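Home Repair Help > Kitchens > Countertops and Tile

Dull rings and a hazy strip on dark marble next to the stove

Posted by Stetholm, October 13, 2018

The counter is a dark marble with gray and white veins, polished, 2 cm thick. It was installed in June and sealed once by the fabricator. There are now several dull rings near the stove and one hazy strip along the front. The rings don't feel rough. They show only when light hits the surface at a low angle. I have tried dish soap, a glass cleaner and a paste of baking soda left on overnight under plastic wrap. The paste pulled nothing out and may have made one ring slightly larger.

A second coat of sealer was going to be my next step. Before I buy it I'd like to know whether sealer can hide this or whether the surface has to be refinished. I would also like to know if the backsplash needs the same treatment. It is square beige and cream tile with brown speckles, and I have no paperwork saying whether it is stone or ceramic. 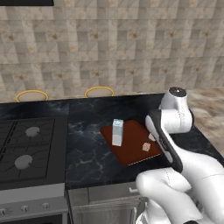
Dark veined counter with the tile behind it.

Posted by Plastwood

Those are etch marks. Sealer will not help. A penetrating sealer sits in the pores and slows down absorption of oil and water. It does nothing against acid, and acid is what takes the polish off calcite. Lemon juice, vinegar, wine and tomato will all do it, and so will many bathroom sprays. The glass cleaner may be part of the problem if it is a vinegar type. Check the label.

Test first. Wipe the spot with water and let it dry fully. If the mark goes dark and stays dark for an hour, the stone is absorbing and the sealer is thin there. If it dries back to the same dull patch, the polish is gone and you are looking at damage to the surface itself. The two problems can occur in the same spot.

For light etching, use a marble polishing powder (the tin-oxide kind) with a damp white felt pad. Work a hand-sized area at low speed, keep it wet, and stop to rinse and look every 40 seconds. Try it in a corner. On black stone an uneven polish is much easier to see than on white, so feather the edges well past the ring.

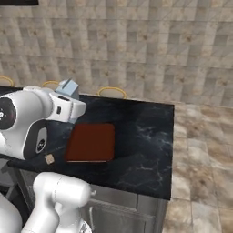
If you can catch the mark with a fingernail, powder will not level it. It has to be honed down with diamond pads through the grits and then repolished, and on a dark slab I would pay for that. I was quoted 64 dollars a square foot for a similar job, with a minimum charge. Get the quote in writing and ask whether they will blend out to the seam.

Wait 27 hours after polishing before you seal. My can says 24, but the kitchen was humid and I left it longer.

Posted by Lesent

just use car wax, did mine with it and the rings are gone

Posted by Plastwood

Wax fills the haze for a few weeks and then yellows under heat. It also has to be stripped before anyone can polish the stone. I would not put it next to a stove.

On the tile: put one drop of vinegar on a spare piece or on a spot that doesn't show. If it fizzes or leaves a dull dot, it is real stone with calcite in it and should be cleaned with a neutral cleaner only. Glazed ceramic or porcelain will not react and doesn't need sealer. The grout might.

Posted by Stetholm

Water test done. All of the rings dried back to the same dull patch, so etching. The strip along the front stayed dark for more than an hour. The glass cleaner does list vinegar. I have ordered the powder and a felt pad and will start with the smallest ring.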